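Toaster oven

Print this article | E-mail this article

A toaster oven is a small electric oven made to stand on a counter or tabletop. It toasts, bakes and reheats small amounts of food, and combines the work of a bread toaster with that of a household oven.

Construction

The body is a box of sheet metal, painted or left bare, with an opening at the front. Most doors are hinged along the bottom edge and fold down and outward. The glass is usually held in a metal border, which may be plain or decorated.

Heat comes from elements above and below the food. These may be bare metal rods, quartz tubes or flat panels. A wire rack sits between the upper and lower elements, and its parallel bars let hot air and radiant heat reach the underside of the food. Many models also have a crumb tray that slides out for cleaning.

Controls on basic models are limited to a thermostat and a mechanical timer, often with a maximum setting of 30 minutes. The Flavetti and Grastier ranges add a separate switch for each set of elements. The Gilleo compact model has a single dial.

Use

Bread may be placed directly on the rack or in a shallow foil tray. A tray catches crumbs and melted fat but shields the underside, so the lower face browns more slowly. Thérèse Sawatzky, in a manual written for Fortin, recommends 125 °C for warming rolls and a gap of at least 3 cm between the food and the upper elements.

Foil trays should sit flat and clear of the elements. Rims that have been crinkled or bent upward should be pressed down before the tray goes in.

Placement

The outer surfaces become hot in use – the top and the door glass most of all. Makers generally call for open space on all sides and enough room in front for the door to open fully. A mat can protect a tabletop from scratches and crumbs, but only a mat rated for heat should be left under a working oven.

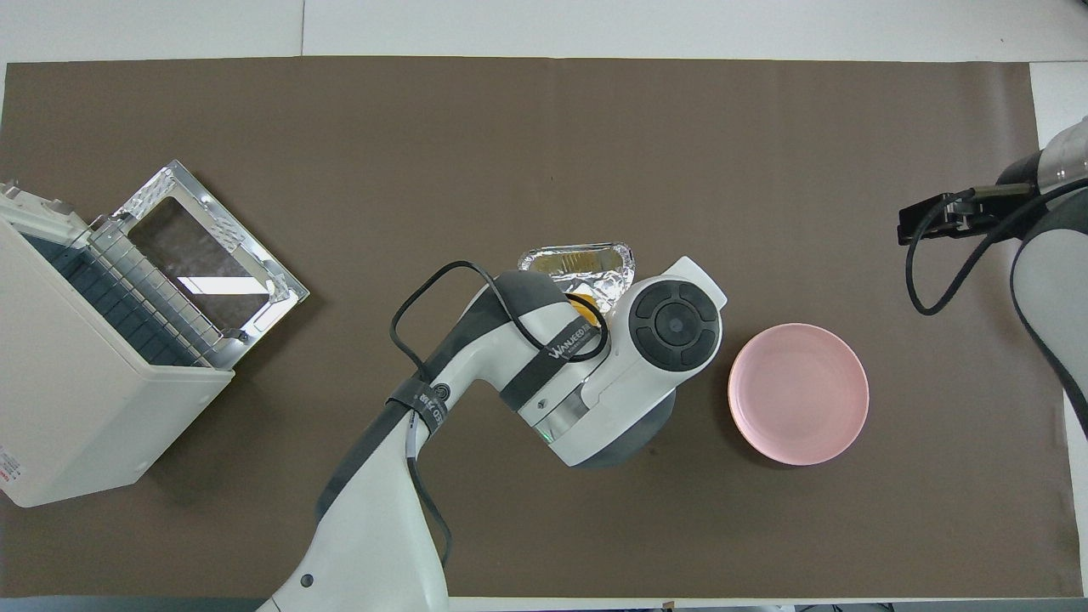
Cleaning

The oven should be unplugged and cooled first. The rack is washed in warm soapy water and dried before it is put back. Glass is wiped with a damp cloth; abrasive pads leave marks. Elements are not washed.

See also: Bread toaster; Convection oven; Foil tray

Last updated: January 17, 2022

This site uses cookies to remember your reading preferences. By continuing, you agree to their use.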